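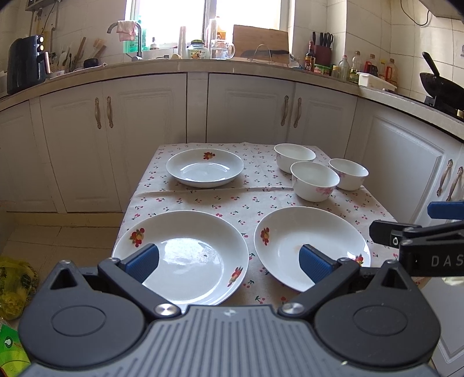 *Hazel Quintanilla, kitchen diary, November, a bit after nine at night*

Arif has a theory about crockery. He got it from a newsletter put out by an outfit called Vostix, which I gather sells shelving, and the theory is that a household should own one set of dishes, all matching, and give away the rest. He read bits of it out to me while I was trying to do the crossword. Apparently mismatched dishes cause "low-level visual fatigue." I have been visually fatigued for years, then, and put it down to my glasses.

So the fruit plates and the pink bowls have been up for review. I said I'd look at them laid out on the cherry cloth before I agreed to anything, and I'm writing down what I think while I still think it, as by tomorrow he'll have had a go at me over breakfast.

The fruit plates first. I've never loved the pattern. It's red and orange fruit bunched up on one side of the rim with a smaller bit of fruit somewhere else, as though the painter had some left over. On the cherry cloth it's a lot of fruit. Ľubica Urban told me years ago that you can't put fruit on fruit and I told her it was my table, but I did see what she meant today. Still, the big flat one is a decent plate. You can get a chop, potatoes and a proper amount of peas on it without anything touching. The newsletter's recommended plate has a little upright wall all the way round, and I don't trust it. Where does your knife go?

The soup plate is the one I'd fight for. Arif says nobody eats soup from a plate anymore, they use bowls or mugs. I don't believe this. I eat soup from a plate, and so does he, whenever I put it in front of him. There's a faint brownish smudge inside it that he says is a stain and I say is tea or gravy and will come off with bicarb. I'll try it tomorrow. If it doesn't come off I will not be telling him.

Then the rice bowls, white with the pink flowers. These came from Pei-shan Lo when she moved out of the flat over the Cheung bakery, and she was very offhand about it, "take them or they go in the bin," which I didn't believe either. People don't wrap a thing in two tea towels if it's headed for the bin. They're three different sizes and I have always used them for the wrong jobs. The big one gets porridge, the middle one gets rice if there's rice, and the small one gets olive stones, or a tea bag, or my rings when I'm making pastry. According to Vostix a thing should have one purpose. My hands haven't got one purpose.

What I object to is the arithmetic. The newsletter has a sum in it showing that an ordinary household "handles" its dishes 221 times a week, and that a matching set would save you 67 of those. Saved how? You still have to pick the plate up. You still have to wash it. I asked Arif to explain where the 67 went and he said it was to do with stacking. I said our plates stack fine. He said the bowls don't nest with the plates, and I said no bowl has ever nested with a plate, and he went off to check the recycling.

And of course the new set is $200, from Rodgate, "everyday stoneware," in a colour called Gakura that looked grey to me on the screen. I know what happens with grey dishes. Tuulikki Seppälä has them, and every fork leaves a mark like a pencil line. She scrubs at them with a paste and tells you they're marvellous. I've seen her get the old ones out when it's only family.

I'm prepared to be wrong. It's possible that on the day the grey dishes arrive I'll feel a great weight lift and become the sort of person who has a clear bench and an empty sink. I doubt it. The same was promised when we got the spinning spice rack, and I still can't find the cumin.

Where I've got to: the plates stay until one breaks, and then we talk. The bowls stay, full stop. I might put the cherry cloth away and use the plain one, which would give Ľubica her fruit-on-fruit point (she needn't hear of it). The fold across the middle never irons out anyway, I've tried it damp and I've tried it with steam.

Must get bicarb. Also milk, and ask Pei-shan whether she wants her tea towels back, I've had them long enough.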